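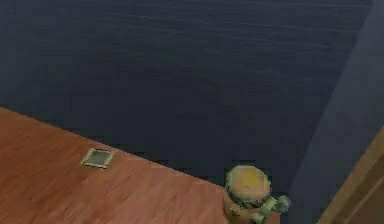 2025-08-07, writing workshop notebook

Back at the essay drafts this morning with Wellington Rezende, and I'm putting this down before I forget what we agreed. The batch is the Frankenstein set, 30 papers, first drafts, all on the same prompt (who is responsible for what the creature does?). I read 11 of them and Wellington has the rest.

The big thing again is plot summary! Most of these start fine, with a claim about Victor walking out on the creature, and then somewhere in the second paragraph the writer slides into telling the whole story, letters from the ship and all. One paper ran to 348 words before it got back to its own point. I marked the spot in pencil and wrote "where did your argument go?" which may be a bit mean, so I'll soften it when I type up the comments.

We tried the Commont sheet on three of them. That's the one where you write one line per paragraph in the margin: what does this paragraph say that the last one didn't? It works nicely on the middle of a paper and badly on openings, where people just copy out their thesis. Cletus Obi thinks we should drop the first box completely. I'm half with him. Leave it on for the next group and see.

Quotations: still dropped in cold, with no word on who is speaking. It matters a lot in this book, what with Walton writing down Victor and Victor passing along the creature. Two writers gave the creature's lines to Mary Shelley herself. I want a short handout on that, one page, with the "I was benevolent and good" line worked through properly.

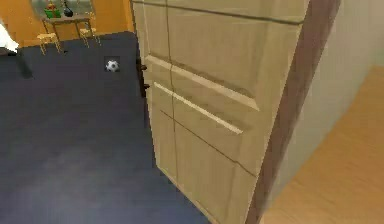

Can a writer keep any plot summary at all?

A sentence or two is fine, as long as it sets up a quotation or a point that comes right after it.

Length came up too. The Fastow section has been told 2,000 words and the Aguiar section says nobody gave them a limit, so that needs sorting out before second drafts. Wellington is going to ask.

Best paper so far is the one on the De Lacey family. Spelling all over the place, commas like confetti, but she really does argue something (that the creature learns kindness and exclusion in the same house) and she goes back to the text every time. I'd like to read her third paragraph aloud next session if she's okay with it.

To do: type up comments, handout on speakers, find the spare copies of the Orkance style guide. Cletus had them in January.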